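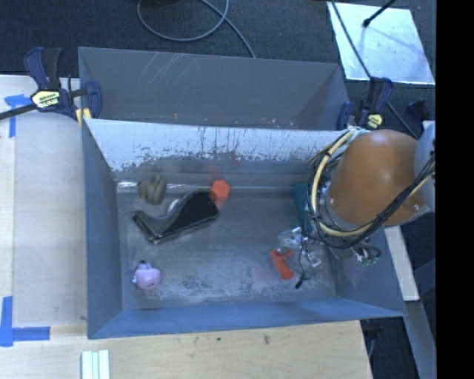
Eleven songs, then a gap, then the twelfth, and the gap is on purpose. Tavemside's second album is out in March and the band have spent most of the winter arguing over that silence. Six seconds at one point. Five now. The record is called Plurex and it was made quickly, in a low building with bad heating, and it sounds like it in the best way. Scuffed all over. If you want a picture of the guitar tone, think of the inside of a big metal bin, bright up top and worn down to dark gray underneath, flaking where the two meet. That's side one. Side two is quieter and I like it more.

I went along for one of the last rehearsals before the tour. Kettle on, amps already humming. There are five of them in the band these days and the room is built for three, so the drummer plays half in the doorway and whoever's singing stands more or less on top of the keyboard. Nobody seemed bothered. They ran the opener, stopped, ran it again, stopped. The bass was too loud. Then it wasn't loud enough. Then lunch.

The first album, Skindum, came out to very little noise. A few kind write-ups, a slot on a bill that was far too long, a van that died on the way home. They pressed 345 copies and had boxes of them under the stairs for a year. Then one song, the slow one, with the accordion, started turning up on other people's playlists and the boxes went. You'll pay silly money for one now. The band don't own a clean copy between them, the singer's has a coffee ring on the sleeve and skips on track two.

So there was some pressure this time, although they'd rather talk about microphones. Plurex was cut mostly live. Vocals too, for the most part, which you can hear – there's a cough at the end of the third song that everyone wanted to keep and a chair creak that no one noticed until the masters came back. The harmonies are closer than before. Three voices, sometimes four, stacked up tight and a bit flat on the long notes. It shouldn't work. On "Acuña", the single, it works so well I played it all the way home and then sat outside the house to hear the end.

About that single. It's a travelling song, sort of. Two people in a hire car, not speaking, a town called Acuña on the road signs that never gets any closer. The words are plain. No big chorus, just the name sung over and over while the pedal steel goes up behind it. They wrote it in one evening and then spent a month trying to make it cleverer. Added strings, took them off. Added a key change (I've heard it, its awful, they know). What's on the record is the first demo with a new bass part and better drums.

There's more pedal steel everywhere, in fact. The keyboard player bought one second-hand and taught himself off videos, and the others let him put it on one song, then two, then it was on most of the album. He still looks at his feet the whole time. Live it gives them something to lean on when the guitars drop out, and the new set has a long stretch in the middle where they do drop out, completely, and the room has to come to them. At the warm-up show I saw, it did. You could hear the fridge behind the bar.

Not everything lands. The fifth track is a joke that goes on too long, and the closer, after that famous gap, takes a while to get anywhere. I asked about running order and got five different answers. One of them wanted the closer first. One wanted it gone. The drummer said he hadn't listened to it since they finished and didn't plan to untill he had to play it, fair enough.

Tour starts the week the album's out. Small rooms mainly, seated where they can get it, and they're driving themselves again in a newer van. Accordion is coming, strings aren't. There's talk of playing Skindum front to back on the last night, which the singer says is definitely not happening and the guitarist says definitely is. They were still on that when I left – door open, coats on, somebody tuning up for one more go at the opener.

Plurex by Tavemside is released in March on vinyl and download. "Acuña" is out now.

February 26, 2023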